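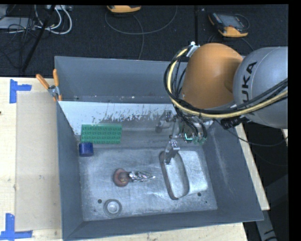 March, bench notes, returns cell, 3:40 pm

Ran the mixed bin again after lunch. Fewer parts this time so I could see how the arm does when there isn't a pile to dig through. The worry is still the bare metal floor. It's scratched and has bright patches, and the round gray cup-like piece near the left is close to the same colour as what it's sitting on. The green stud plate is the easy one to tell apart. Left the clamp with the orange handles on the far left corner of the bin and will keep it there for the next set.

15 attempts logged, 8 clean picks. Most of the misses were near the walls, where the fingers come in at a poor angle. Saeed wants to try a slower approach there before we touch the gripper.

Talked with Ulla Tuominen about what happens to the sorting job at Nudine when this goes in. Right now her people stand at the bins for the whole shift and pick by hand. Under the Rornari plan the arm takes the first pass and one person clears whatever it leaves, plus the labelling. She says the labelling is the part they're short on anyway, but two of the older hands have told her they'd rather sort. Fair enough. It also means whoever is on the cell has to be trained to stop it and restart it, and that's a different pay grade. Not ours to settle — I've passed it to Jernero and asked for an answer before the trial.

She also asked who gets called when it stalls on nights. No answer yet.

To do:
Slow approach near the walls, same parts (Saeed)
Try a matte liner on the bin floor
Restart steps on one page, plain wording, for Ulla to check with her crew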